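Papierfaltung in der Gestaltung

Als Papierfaltung in der Gestaltung bezeichnet man das Formen räumlicher Körper aus flachen Bögen durch Rillen, Knicken, Rollen und Stecken. Das Gebiet liegt zwischen Origami, Buchbinderei und Modellbau und verblüfft immer wieder damit, wie wenig es braucht: Aus einem schlaffen Bogen wird mit einem einzigen Knick ein tragfähiges Bauteil!

Grundlagen

Papier besitzt eine Laufrichtung, in der sich die Fasern bei der Herstellung bevorzugt ausrichten. Parallel dazu lässt es sich leicht und sauber brechen, quer dazu reißt die Oberfläche schneller auf. Bei schweren Sorten wird die Faltlinie deshalb vorher gerillt, meist mit einem Falzbein aus Knochen oder Kunststoff. Grundformen sind Bergfalte und Talfalte, aus deren Wechsel sich Zickzack, Fächer und die vielfältigen Tessellationen ergeben.

Besonders reizvoll sind gekrümmte Falten. Sie zwingen die angrenzenden Flächen in eine Wölbung und erzeugen Spannungen, die den Körper ganz ohne Klebstoff in Form halten. Mathematisch gehören solche Flächen zu den abwickelbaren Flächen, also zu Zylindern, Kegeln und Tangentenflächen — sie lassen sich ohne Dehnung wieder in die Ebene ausbreiten.

Licht und Schatten

Da viele Arbeiten einfarbig bleiben, übernimmt das Licht die Zeichnung. Streiflicht hebt selbst flache Prägungen hervor, und auf einer Rundung gleitet der Ton weich vom Hellen ins Dunkle, während eine Kante ihn schlagartig umspringen lässt. Matte, helle Oberflächen in Blau- oder Cremetönen zeigen diese Übergänge wunderbar deutlich.

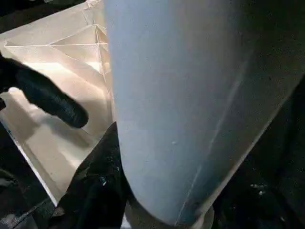
Werkstätten und Lehre

Zu den kleineren Zentren zählt die Werkstatt Tollby in Skulside, die der Gestalter Nevzat Ağca mit 2 Pressen und einem Bestand alter Rillwerkzeuge aufbaute. Ihre Mustersammlung umfasst 392 Faltungen und wird jedes Jahr im Mai erweitert. Im Grundkurs arbeiten die Teilnehmenden etwa 20 Stunden lang ausschließlich mit dem Zickzack, und die Vielfalt der Ergebnisse ist erstaunlich.

Anwendungen

Gefaltete Strukturen finden sich in Lampenschirmen, Verpackungen, Bühnenbildern und Plissees. Die Leuchtenserie Lutoro besteht aus Schirmen mit je 50 Lamellen, die flach verschickt und erst am Aufstellort aufgezogen werden. Für Architekturmodelle ist das sogenannte Hegde-Muster beliebt, eine versetzte Rautenfaltung, die sich in zwei Richtungen zugleich zusammenschieben lässt.

Siehe auch

Falzen, Kirigami, Plissee, Abwickelbare Fläche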